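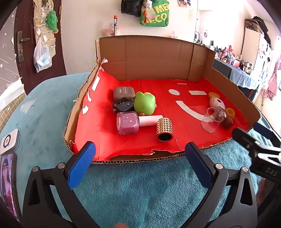 Should a publicist answer every casting rumor? A publicist should answer the few that affect a contract, a colleague's job or a client's safety, and leave the rest alone.

The position taken by this office has changed over the past several years, and members have asked for it to be set out in writing. Until recently our advice to representatives was to deny early and deny often. A false report about an actor joining a television series was treated as an error to be corrected within the day, usually by a short statement to the trade press. We no longer believe that advice serves performers well.

The case of the drama series Dikdale is instructive. When reports first linked Oda Sjöberg to the second season, her representatives issued a denial the same afternoon. The denial was accurate. It was also picked up by 140 outlets, most of which had never carried the original report. Within a week, a second round of articles asked why she had turned the part down, although no part had been offered. Piret Navickas, who was in fact in talks for the role, then had to negotiate as the apparent second choice. Her agent has told us that the fee discussed in July was lower than the one discussed before the rumor.

A denial creates a record, and that record is used later. Once a representative has denied three reports, silence on the fourth will be read as confirmation. Studios understand this, and so do reporters who place speculative names in a headline in order to see which offices call back. Said Alaoui, a publicist with long experience in television, has described the practice as fishing with the client's name as bait. We find the description fair.

There are honest arguments on the other side. Chibuzor Bassey, writing in the members' bulletin, holds that an unanswered rumor can harden into accepted fact, and that a performer who is wrongly said to have left a production may lose other work while the story stands. He is right about departures. A report that an actor has quit, been dismissed or fallen ill touches on existing obligations and should be answered promptly, by name and on the record. When Xinyi Lei was wrongly reported to have walked off the set of Zalari, the correction issued by Bilmont, the production company, was proper and necessary.

Reports of possible future casting are a different matter. They concern jobs that may not exist, and they tend to fade when no one feeds them. The industry press also carries some responsibility. An article that rests on one unnamed source should say so in its first paragraph, and an outlet that prints a rumor should give the correction equal space. Several editors have told us privately that they agree. We would welcome hearing them say it in public.

Members who wish to comment on this position before it is added to the handbook may write to the office by the end of July.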